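Leaving housekeeping tips when you stay several nights and skip the daily cleaning

Posted in Travel & Lodging > Hotels

My husband and I are staying at a mid-size hotel near Dritville for his sister's wedding and then staying on a while after everyone else goes home. The hotel has gone over to cleaning on request. The card on the desk says the room gets a full clean on the fourth day and otherwise you have to call down before ten in the morning if you want anything done.

My mother always left money on the pillow every morning and I have done the same my whole life. But if no one is coming in, I don't know what I am supposed to do. I can think of a few ways to handle it and I don't like any of them. If I leave it all at the end, it may go to a person who never set foot in the room before checkout day. If I leave it on the fourth day, then whoever cleans up after we leave gets nothing, and that is the harder job. I could hand it in at the desk but I have heard mixed things about whether it gets passed along.

Also, we will be calling for towels at least a couple of times. Do I tip the person who brings towels to the door? It is usually someone different each time. And what about trash? We tie up the bag and put it outside the door at night, and it is gone in the morning. I have never seen who takes it.

I am not looking for a debate about whether tipping should exist. I plan to tip. I want to know when, and in what form, and where to put it so it is clear that it is a tip and not money we forgot.

One more thing. My husband says that if we tidy up the room ourselves, empty the bathroom trash into the big one and strip the bed, we can leave less. I think that is backwards but I would like to hear from someone who has done the work.

marlow_t

I travel for work and I do it every day. Couple of bucks on the desk. If they don't come in, it is still there when I get back and I leave it there for the next day. Don't overthink it. If the total is sitting there on checkout day the cleaner gets the whole pile, good for them.

Don't leave coins. I did that once with a handful of change and felt bad about it later.

Consuelo Echevarría

I cleaned rooms for nine years, first at the Cabello and then at a bigger place, and I trained new hires for the last part of that. I will take your points one at a time.

When to leave it. Under the on-request system, leave a tip each time the room is serviced and a separate one on the day you check out. Those are usually different people. The checkout clean takes much longer than the one in the middle of a stay. We had to turn everything over, including under the bed and behind the chair, and the room had to be ready by three. If you can only do one, do the last one.

Where to put it. Never on the pillow or the bed. I know that is what your mother did and many people did. Where I worked, loose cash on the bed was treated as the guest's property and we were told not to touch it. I have walked away from money that I was fairly sure was for me. Put it in an envelope or fold a piece of the notepad around it and write "housekeeping, thank you" on it. Put it on the desk or next to the TV. If there is no paper, a note on the back of the request card works fine.

How much. I won't tell you a number because it depends on the place and on you. I was glad to get 2 dollars and I was glad to get more. Most rooms left nothing.

Towels at the door. Yes, if you have small bills on you. If you don't, no one will think badly of you for it. The runner at my second hotel carried towels to 300 rooms across both towers, and he said a thank you and an open door with no waiting was worth a lot to him.

The trash. Ask the desk if they want it in the hall. Some hotels hate it because of fire rules and because bags leak on the carpet. At my hotel we preferred that guests leave the bag in the bin and put the bin by the door, inside, and we would take it the next time we came.

Bins and slippers are the two things guests ask me about most.

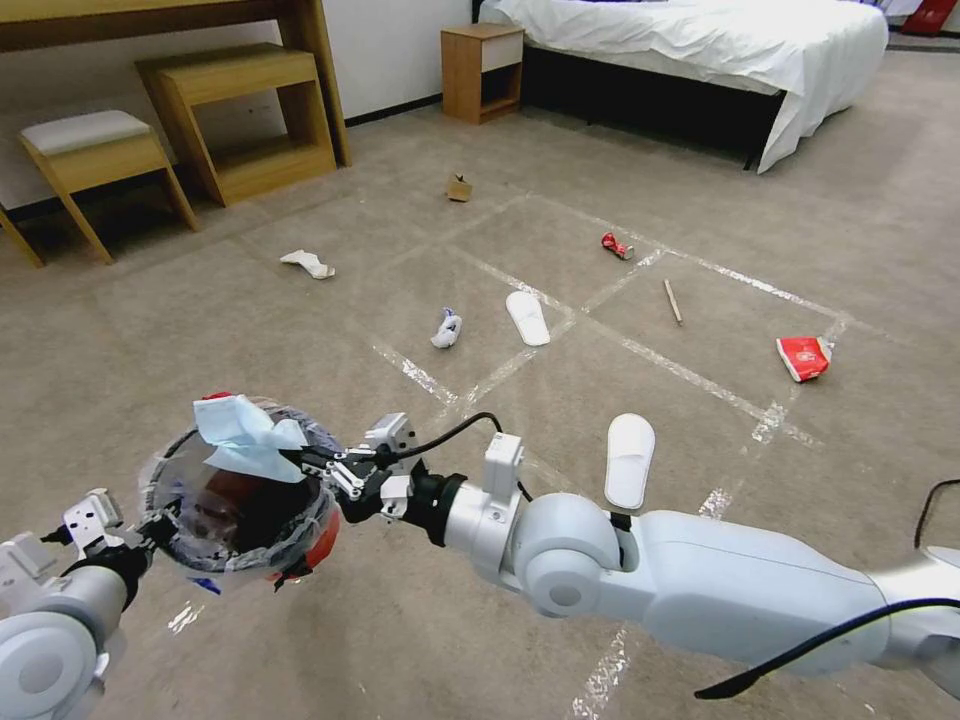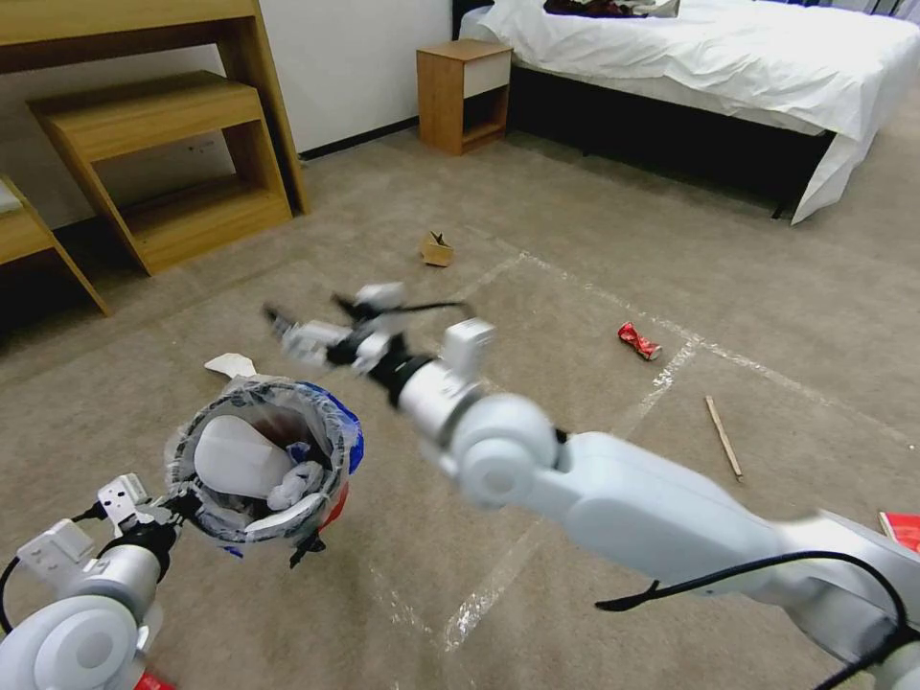
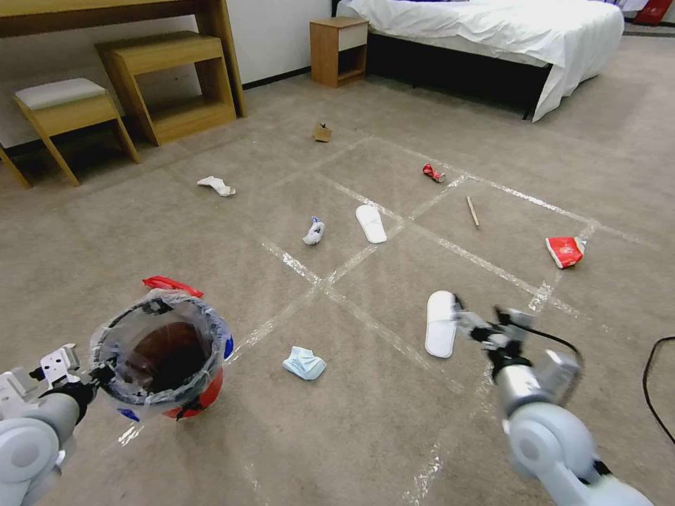

Small room bins, all with the bag folded over the rim. Two of the disposable slippers are on the carpet in the last picture.

If your bin has a bag folded over like that, you can lift the bag out by the edges and tie it. If there is a spare bag in the bottom, use it. If not, call and ask for one with your towels. The paper-thin slippers are yours once you have worn them. Take them home or throw them away, but don't put them back in the closet, where the next person has to work out if they are used.

About your husband's idea. Tidying is kind and some of it helps. Putting all the trash in one bag helps. Putting the used towels in one pile in the tub helps a lot. Stripping the bed is mixed — I liked it if the sheets were left loose, but some guests rolled the blanket up inside and then I had to take the whole bundle apart. Either way it doesn't change the tip much. The bathroom takes the most time and you can't do that part for us, and we would have to do it again even if you did.

The front desk. If you want the money split, ask for the housekeeping supervisor by that title and hand it to her. I can't promise what every hotel does. At the Cabello it went into a jar and was shared out every other week, and in April of my last year there was enough in it to buy us all lunch too.

dkp_1000

Good answer above. I would only add that some hotels now have a little code on a card you scan to tip by phone. I used one at a place outside Hukley and it wanted a fee on top, and it asked me to pick the name of the cleaner from a list. I had no idea which one to pick. I went back to cash.

Get your small bills before the wedding weekend. The hotel desk may run out when there is a big party in the building. We had that happen and ended up buying gum at the gas station to break a twenty.

marlow_t

Fair point on the pillow thing. I didn't know that. I leave mine on the desk but never with a note, so I will start writing one.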